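Zervas 200 Institutional Comforter
Supplied by Tosport Lodging Equipment, Vultuddale

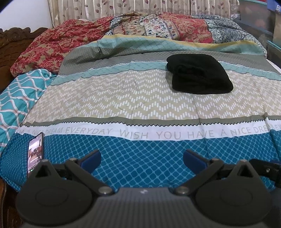
The Zervas 200 is a machine-washable comforter made for residence halls, guest houses, retreat centers and staff housing. It is sold to institutions only, in case quantities, and is intended for use on standard twin, extra-long twin and full mattresses. The item replaces the earlier Zervas quilted spread, which is no longer stocked. Replacement covers for the quilted spread remain available on request while supplies last.

Construction

The shell is a polyester and cotton blend, tightly woven to resist pilling. The fill is siliconized polyester fiber with a weight of 200 grams per square meter. Stitching runs through all layers in a closed box pattern, so that the fill stays in place through repeated laundering. Edges are double-turned and bound, and each corner is bar-tacked. There are no buttons, ties, zippers or loose trims.

A woven label is sewn into one short edge. It gives the size, the care symbols and a blank field for the marking of room or building numbers with a laundry pen. Institutions that sort by color may specify a colored binding thread at the time of order.

Sizes and item numbers

Twin: 66 by 90 inches. Item 3089-T.
Extra-long twin: 66 by 96 inches. Item 3089-X.
Full: 80 by 90 inches. Item 3089-F.

Dimensions are taken before washing. Shrinkage of up to 3 percent in length should be expected during the first several wash cycles. Customers with mattresses deeper than 10 inches are advised to order the next size up.

Packing

Comforters are packed 8 to a case, folded, in a single inner liner. Individual retail bags are not supplied. Cases may be stored flat or on end, but should not be stacked more than five high, as prolonged compression reduces the loft of the fill. After unpacking, allow the comforters to rest unfolded for several hours, or tumble them on low heat for ten minutes before they are placed on beds.

Laundering

Wash warm with like colors, using a mild detergent. Do not use chlorine bleach. Oxygen bleach is acceptable at the strength stated by its manufacturer. Machines should be loaded to no more than two-thirds of capacity. Tumble dry at low or medium heat and remove promptly. A comforter that feels dry on the surface may still hold moisture in the fill, and should be checked by hand at the center before it is folded. Dry cleaning is not recommended.

Small tears in the shell should be mended before the next wash. Repair patches in matching fabric may be ordered under item 267 and are applied with a household iron. Comforters with broken stitching across several boxes should be withdrawn from service.

Use with the Kostia mattress protector

The Zervas 200 may be used with any mattress protector. Institutions that furnish complete beds often pair it with the Kostia fitted protector, which is offered in the same three sizes and may be laundered at the same settings. The two items ship from the same warehouse and may be combined to reach the minimum order.

Ordering and delivery

The minimum order is two cases per size. Orders are accepted by purchase order, in writing, on the letterhead of the institution. Please state the item number, the number of cases, the delivery address and the hours during which a loading dock or ground-floor entrance is open. Orders for stock sizes normally leave the Vultuddale warehouse within five working days. Orders with colored binding thread require an additional three weeks.

Deliveries are made to the curb or dock. Inside delivery can be arranged for a fee and must be requested when the order is placed. The receiving party should inspect each case on arrival and note any damage on the delivery receipt before signing.

Warranty and returns

Tosport warrants the Zervas 200 against defects in stitching and binding for two years from the date of delivery. The warranty does not cover stains, burns, fading, or damage caused by bleach or excessive dryer heat. Unopened cases may be returned within 30 days. A restocking charge applies. Opened cases are accepted only where the contents are defective or were shipped in error.

A fabric swatch card and a printed copy of the care instructions are available to purchasing offices without charge. Prices are given on the current institutional price list, which is sent upon request.

Page revised February 24, 2018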